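Dual-arm packing cell, Cetwood controller: anyone running one?
Forum: Bench Automation

rospina
We have a Tunus cell on trial through May, two arms on a common front rail, Cetwood controller. The quote is for a 20 station order and I want opinions on the box handling before I sign. Stills from the trial:
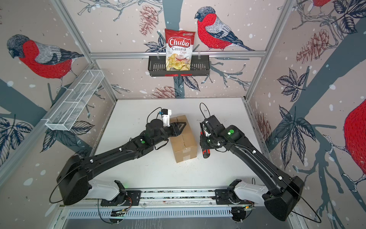
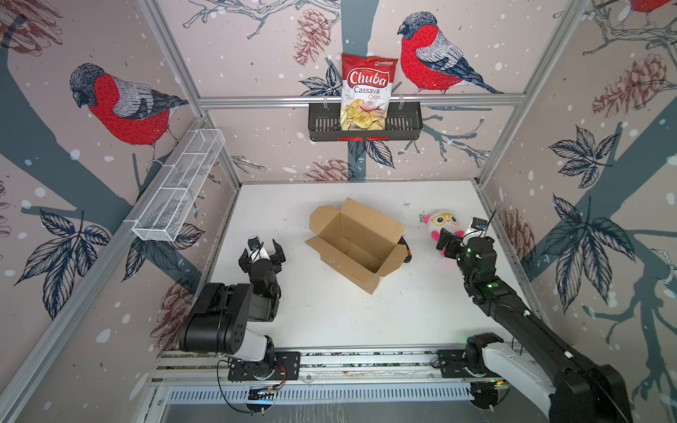
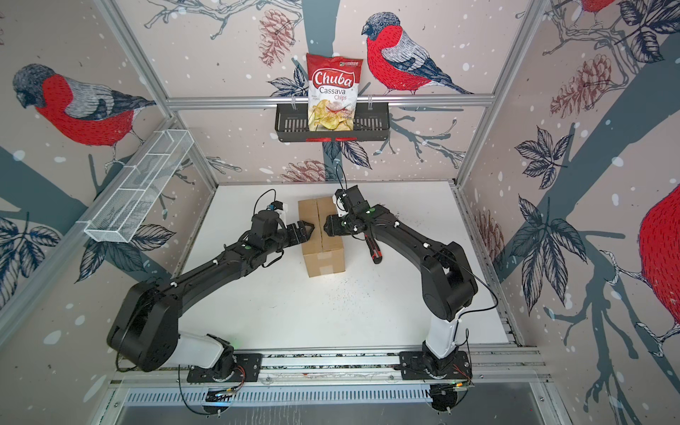
First and third: box upright between the two grippers. Second: box open, right gripper at the plush toy.

kettlebit
Side contact from both arms is fine on stiff board. What force limit does the controller expose? Ours on the Amini arms was one global value, so thin cartons bowed.

rospina
Per arm, set as a percentage. Default is 100, which I consider useless.

dmz_996
I would pass. Two arms for one small carton is a lot of hardware. A fixture and one arm does the same job with half the calibration.

kettlebit
Disagree. A fixture fits one carton size. She has mixed stock.

rospina
Correct, 4 carton sizes, plus soft goods. Zunico quoted a fixture per size and the changeover time killed it.

dmz_996
Then ask for cycle times on the soft goods — logged, per item. Also clean the table, there are specks all over it.

rospina
Requested. I will post the log when I have it.

Rosaura Ospina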